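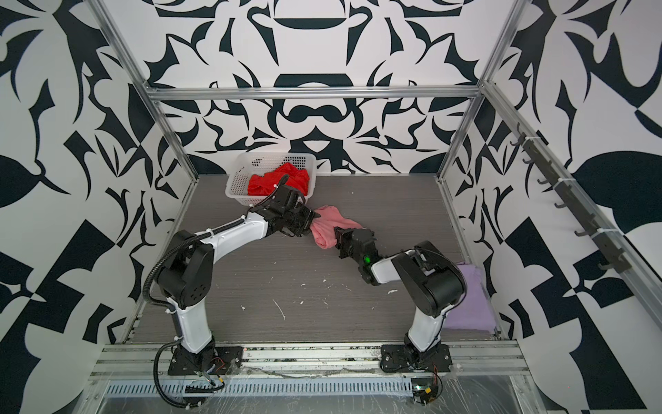
Site Visit Report: Two-Arm Cloth Handling
Course project, Fitmont group
14 November 2019

The demonstration at the Pidel open day covered cloth handling with two arms on a shared base rail. Each arm grips one end of a cloth, so the fabric is stretched between them before folding.

The operator ran 80 trials for visitors and logged 74 as complete. The remaining trials were stopped by hand - mostly after a missed second grasp. The full log since June holds 1,763 trials.

Cycle time was not recorded. We have requested the log files.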